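Home | News | Services | Newsletter archive | Contact

Clidport Records Store: changes to small-item storage

16/12/2018
By the Collections Office

The small-item section at Clidport holds 3,000 catalogued pieces, mostly buttons, seals, tokens and clay pipe fragments from the Plarau excavations. Of these, 1,919 have now been moved out of paper envelopes and into rigid trays. The remainder will follow once the second delivery of foam lining has been checked.

Paper envelopes were adequate for dry metal but gave no protection against crushing. An inspection in November found abrasion on 60 items, all of them stored upright in overfilled drawers. Those drawers have been withdrawn from use.

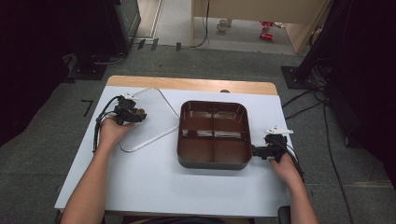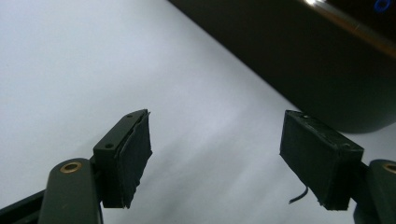
First picture: four-compartment box on a covered table.

Under the revised procedure each compartment takes one find number only. Labels are written in pencil on acid-free card and placed face up beneath the item. Iron is kept apart from copper alloy and is stored with silica gel, which is changed when the indicator strip reads above the limit given on the lid. Glass remains in the Cudau cabinets for the present.

Shelf references have changed for 640 items. Readers holding an old reference should quote the find number as well when ordering. Requests for material from the Cho bequest need two working days, as the boxes are kept on the upper floor and the lift is out of service.

The revised location list can be consulted at the issue desk.

Recent items
Reading room heating: progress of works
Plarau site archive: index to context sheets
Ordering copies of plans and sections
Cudau cabinets: replacement of door seals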